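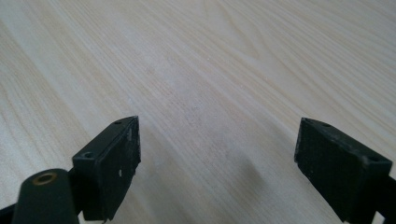 One reader in Bakow wrote in after the last issue to ask why anyone would bother with a hand tool when the arm can be driven from a joystick, and whether the demonstrations really carry over once a person's hand is out of the picture. The second half of that question came up in three other messages, so this item is longer than usual.

The short answer is that we do both. The Tindstead shop has a remote station with two levers and a screen, and it has the hand-held grippers. They teach the robot different things and they cost different amounts of time.

With the remote station, the operator sits at the desk and the arm does the moving. Every joint position gets recorded as it happens, and nothing has to be worked out later. The trouble is speed. Folding a dish towel takes a person a few seconds and takes the same person at the levers well over a minute. People get tired of it, and tired people make odd, jerky moves that the robot then learns along with everything else. You also need the arm, which means one person at a time in one room.

With the hand-held gripper, you pick it up by the grip, squeeze to close the jaws, and do the job. The camera is mounted so that it looks out past the jaws, and the software works out where the tool was from the video and the motion sensor. The jaws on the arm match the jaws on the hand tool, so a close-up view from one looks much like a close-up view from the other. You can carry it to another building. One of the kitchen sessions for Yimyam was recorded in their own break room, on their own counters, with no arm within miles of it.

The price is paid afterward. Some recordings can't be used. If the tool is swung too fast the tracking slips, and if it is pointed at a blank wall for too long there isn't enough for the tracking to hold on to. A plain light-colored tabletop under strong light can do the same thing, and this is the most common cause of lost takes at the new benches. Taping a printed pattern to the wall behind the bench has helped. So has slowing down during the first part of the reach, when the jaws are over bare table and there is little else to look at.

Then there is the matter of what the arm can do. A human wrist and shoulder will go places that an arm bolted to a bench won't. Early on we had people reaching across their own bodies to set a cup down, and the arm had no way to follow. Those takes are now caught by a check that runs at the end of each session. It plays the path through a model of the arm and flags anything out of reach.

Where things stand

The sorting task now has 2311 usable takes, all of them from the hand tools. On the trial bench at Grilport the arm finished 62 of 85 sorting runs without help. Most of the failures came at the grasp. The arm got to the right place, closed a little early, and pushed the part away. A few came from the arm stopping above the bin and not letting go.

We looked back through the takes to see where the early closing came from, and it was in the data. Experienced people start squeezing while the hand is still moving in. They get away with it, adjusting by feel in a way the camera doesn't record. The arm copies the timing without the feel.

So the instructions have changed. Please read these before your next session, even if you've done plenty of them.

Start every take with the jaws open and held still above the table. Wait for the beep.

Move in, stop, then squeeze. The stop can be very short. It does need to be there.

Keep the tool level with the table until you are over the part. Tilting at the end is fine.

Let go all the way. Open the jaws fully over the bin before you lift away, and don't shake a part loose.

If you drop something, keep going. Pick it up again and finish the take. Recoveries are useful and we have very few of them. The one exception is a part that lands on the floor — end the take there and start over.

Keep your free hand out of view. If you need to move something with it, do that between takes.

Don't try to make every take look the same. Put the parts down in different spots and come at them from different sides. A person who does the same neat move all afternoon gives us one demonstration many times over.

Wear and repairs

Scuffing on the inner faces of the jaws is normal and isn't a reason to pull a tool from use. A loose jaw is. Before you start, take hold of each one and try to wiggle it. If it moves side to side, put the tool on the repair shelf with a tag and take another. Please don't tighten it yourself — the screws go into brass inserts on some of the mounts, and those pull out if they are overtightened. We lost a morning to that in April.

Wipe the camera lens with the cloth in the drawer and not with a shirt sleeve. Charge the battery at the end of a session even if it reads more than half.

Back to the reader's question

Do the demonstrations carry over? For picking up and putting down, yes, well enough that we have stopped using the remote station for that work. For anything where the force matters, such as pushing a plug into a socket or closing a tight lid, so far they don't. The video shows the plug going in and says very little about how hard it was pushed. We still record those tasks at the levers, where the operator can see the force reading on the screen, and we mix the two sets when we train. Four hand-tool takes are mixed in for every lever take at the moment. We may change that once the connector task has more lever sessions behind it.

The Bakow group has asked to borrow a pair of hand tools to try this for themselves. Both will go out with a charger, a printed wall pattern and a copy of the instructions above. If your group would like to be next, reply to this newsletter with the task you have in mind and the size of the heaviest thing that has to be picked up. The jaws open wide enough for a coffee mug, but not for a dinner plate laid flat.

Sessions at Tindstead run from 9 a.m. as before. The sign-up sheet is by the door.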